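Unit 6 Handout: Capacity Factor and Grid Share
Revised 11/17/25 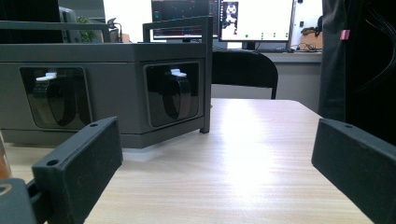
Fig. 6.1. Gripper fingers over a light wood-grain tabletop.

6.1 Capacity is not output

Installed capacity is the most a plant can deliver at one moment, in megawatts (MW). Output is energy over time, in megawatt-hours (MWh). Reports often mix the two. Check the unit before comparing any figures.

Capacity factor = energy produced / (rated capacity x hours in period)

6.2 Worked case: Candwood solar farm

Rated capacity: 100 MW
Capacity factor: 20 percent
Hours in one day: 24
Daily output: 100 x 0.20 x 24 = 480 MWh

The result is a yearly average. Output in May will be well above it and output in December below it. Do not use the average to size storage.

6.3 Share of supply

The Esesach grid draws on the Candwood farm, the Poirier wind site and one gas plant. A target of 100 percent renewable supply can be stated in two ways:

Annual matching – renewable energy produced in a year equals energy used in that year. Gas may still run at night.
Hourly matching – renewable supply, including stored energy, meets demand in every hour.

The second is harder to meet and costs more. State which one you are using in all written work.

6.4 Storage

The Jarard battery holds enough energy to run at full power for 3 hours. It can shift the midday solar peak into early evening. It cannot cover a week of low wind. Losses on charge and discharge are left out here and return in Unit 7.

Problems: repeat 6.2 for a wind site of the same rated capacity with a capacity factor of 35 percent. Show units at each step.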